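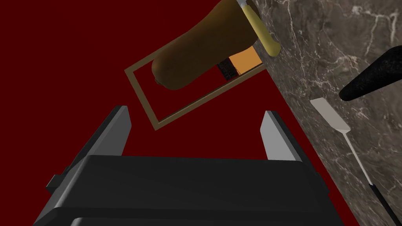

Dravier Two-Finger Gripper and Simulation Package

Reviewed after the open day in Chiba, October 29, 2025

We list the Dravier gripper because customers keep asking for it, and we went to the Chiba open day to see whether we should carry on. What follows is our own view and has not been passed by the maker.

What you get

A parallel gripper with two plate fingers, a wrist flange, a cable set and a licence for the simulation software. The software seat runs for 13 months from activation. After that you pay again or the gripper goes back to being driven by your own code, which it will do perfectly well. Spare finger plates are sold in pairs. The flange fits the Brellon arms we stock without an adaptor; for anything else, send us the drawing first.

What we saw

The morning was all simulation. Masaru Nagano ran it from a desk at the front, with the gripper's view up on the wall: dark gripper, red surface, a marble worktop to one side and a jumble of kitchen things in front of the open fingers. The spatula lying on the marble is the sort of object I would have asked for, as it has a flat blade, a thin shaft and a handle, and each wants a different grip. The rest was less helpful. There is a large brown thing in there that could be a loaf or a gourd, and I could not tell you which after looking at it for most of the morning. Something like a brush is tucked under it.

I asked why the objects overlap like that. Nagano said clutter is the point, and fair enough, real worktops are a mess. But a rendered mess costs nothing to tidy up between tries, and I would like to know how many layouts were dropped before the ones we were shown. He offered to send the list. It hasn't come.

The claim on the handout is 73 picks an hour on mixed kitchen goods. Ask what counts as a pick. On the day it meant the object had left the surface, and putting it down again somewhere sensible was not part of the sum. Chiyo Kubo, who wrote the handout, was quite open about this when pressed, and says the next version will give both numbers. I hope so. The April version had the same wording.

After lunch there was a real gripper on a real arm. Kittipong Jaidee set out eleven objects of his own choosing on a plain bench and let it work through them. It lifted six. It failed on a wet sponge, a teaspoon lying flat, a saucepan lid and a couple of soft packets I did not get a good look at. For a two-finger gripper with stiff plates I don't think that is a bad result, but it is a long way from the morning's talk, and most of the visitors had gone by then.

Should you buy it?

If you want a plain, sturdy gripper for boxes, handles and blocks, yes. The plates are easy to change, the wiring is sensible and the body looks as if it will stand a knock. If you are buying it for the simulation side, wait. Kazue Takeda in our workshop has asked for a loan unit so we can run the same objects on the screen and on the bench, in the same positions, and we will put the results on this page whichever way they fall.

Also ask about the surface. I saw one red and one grey marble in the software, both shown under kind light. Steel and wet plastic were promised for a later release with no date given.

Ordering

Supplied to order from Mirkevska. We don't hold it on the shelf. Returns are accepted unused, with the software seat not activated, so please don't activate it just to have a look.

Related items
Dravier finger plates, pair
Dravier wrist flange, spare
Brellon bench arm
Brellon cable guide
Open day notes: Mirkevska suction cups
Loan units and how to book one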